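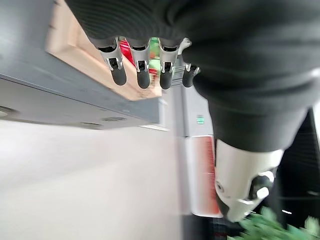
The Fruit Crate Comes Indoors

Anju Kanaujia started dressing produce displays with a single crate of onions in the doorway of her shop, Favau. Now she has a storeroom shelf given over to slatted wood, and 200 leaves sorted by size in shoeboxes.

"People think you need a mountain of fruit," she says. "You need a crate you can see the bottom of."

Grapes are her favorite thing to work with. A bunch has its own shape, wide at the top and narrow at the tip, and it fills a corner without help. She likes two or three colors in one crate, with the red between the greens and the darkest bunch kept until last. That one goes in by hand, held up first and turned until the better side faces out.

Leaves are a matter of taste. Real ones curl by afternoon, so Kanaujia uses artificial ones and scatters them under and beside the bunches. Tímea Dudás, who dresses windows for Tsegaye, goes lighter and stops at one leaf per bunch.

Both women prefer light, unvarnished slats. Dark crates swallow purple grapes, Dudás says, and varnish shows every fingerprint.

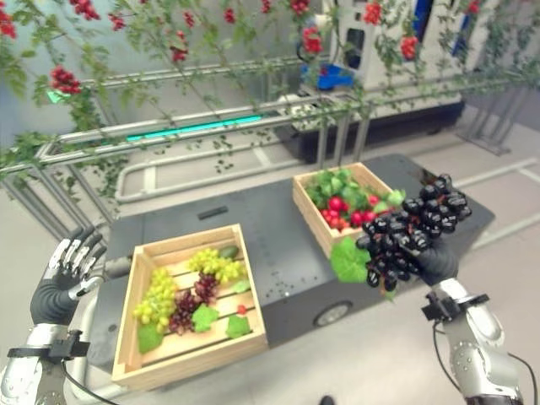
Where to Begin

Start with the crate on a table at waist height. Lay the pale bunches first and leave some slats showing. Small pieces go in the gaps at the end. In October, Kanaujia swaps in gourds and keeps the same leaves.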